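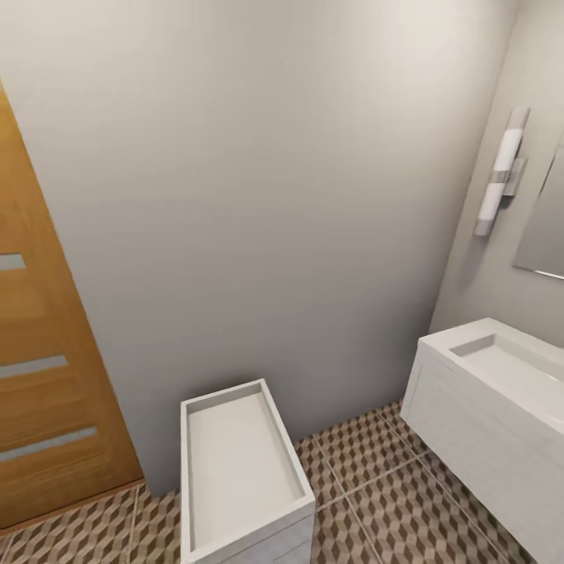
Bathroom door and the corner beside it

Mice in a rented house, who pays and where do they get in?
Estdale Community Help > Home and Garden > Renting
Viewed 623 times

Cameron Hepburn
Hello, hoping someone local can help. We rent the bottom half of an older house in Estdale and have had mice since the cold set in. We hear them at night in the wall between the kitchen and the bathroom, usually after we've gone to bed. There are droppings behind the stove and under the kitchen sink, and they got into a bag of rice in February.

I've bought snap traps and tried peanut butter and then cheese. I caught one the first week and nothing after that, but the noise hasn't stopped. I don't want to use poison as we have a dog and the upstairs neighbours have a toddler.

The landlord says mice are a housekeeping matter and up to the tenant. The lease says nothing either way. The kitchen is clean and the garbage goes out every night. Is he right? And where should I be looking for the way in? I've been along the baseboards with a flashlight and can't find a hole.

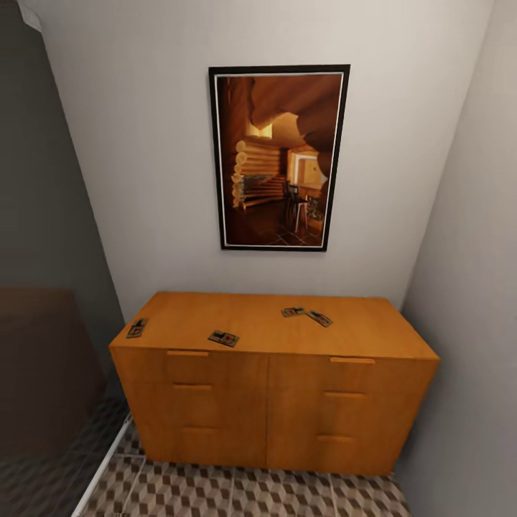

Small mousetraps on top of the wooden cabinet

Geerts
You won't find a hole if you're looking for the kind in cartoons. A young mouse fits through a gap the width of a pencil. Check where pipes come through the wall, not the baseboards. Under the kitchen sink, behind the toilet, behind the washing machine if you have one. Older houses have a rough hole cut for the pipe and a metal collar pushed up to hide it. Slide the collar back and look. Then go outside and check the dryer vent, the gas line, the hose tap and the bottom corners of the siding.

Pack the gaps with steel wool or copper mesh and put caulking over it. Copper is better anywhere damp, as steel wool rusts and leaves an orange stain down the paint. Don't use spray foam by itself. They chew straight through it.

With the traps, you have to put them where the mice run. They keep to the edges of a room, so set the trap at a right angle to the wall with the bait end touching the wall. Use less peanut butter than you think, a smear the size of a pea. If they're licking it off without setting the trap off, tie a bit of dental floss to the trigger and work the peanut butter into it. Leave them baited but not set for 2 or 3 nights, then set the lot at once. Keep them somewhere the dog can't get its nose in. Behind the stove is good, or inside a box with a hole cut in each end.

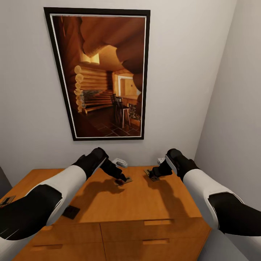
Wear gloves when you clean up. Don't sweep or vacuum dry droppings. Spray them with diluted bleach, leave it for a few minutes and wipe up with paper towel. Anything in the pantry that comes in a bag or thin cardboard should go into glass or a hard plastic tub, and that includes the dog food. Dog food left in the bowl overnight was what kept ours going for most of a winter.

I can't help with the landlord part. We own.

Horkus
had the same thing in our last place, landlord paid in the end but it took 3 letters. get a cat

Cameron Hepburn
Thanks both. I pulled the collar back behind the toilet and there's a gap I can get my thumb into, so that's likely one of them. Will pick up copper mesh on the way home tomorrow. The dog's bowl now gets lifted at night.

Horkus, did you write to the landlord yourself or go through the tenancy office?

Horkus
wrote them myself, kept copies and put photos of the droppings in with the last one. tenancy office was our next step but we never needed it. ask them what the rules are where you are though, we were in a different province then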